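Moges Handling Course

The Moges Handling Course is a student project in robot learning at Rerberg Technical College. Students record household tasks with hand-held grippers, and the recordings are used to train an arm called Brilik. The course runs for one term, starting in September, and admits 70 students.

Work is done seated at a table, with one gripper in each hand. Marker cubes on the grippers let the software follow their position.
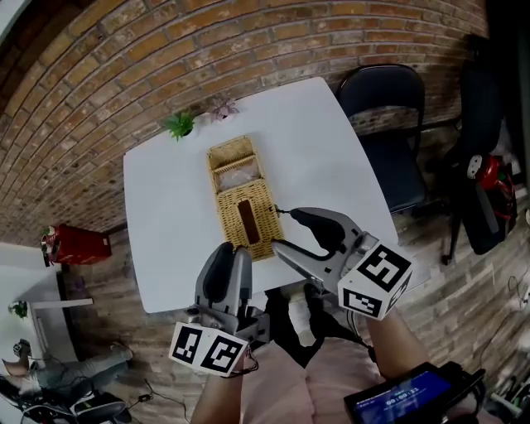 A student at work with two grippers and a wicker tissue box.

Each group of 6 students picks its own objects. Woven baskets and boxes are common choices, as their surfaces are uneven and harder to grip than smooth plastic. A group must hand in 80 usable recordings of its task. Recordings in which a marker is hidden for too long are thrown out and repeated.

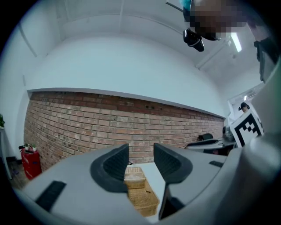 Grading is based on the recordings and a written report. The best sets are added to Bonby, the college's shared collection, which held 135 tasks at the end of the last term. Students who pass may join the second-term course, where they test their task on the arm and adjust the training settings.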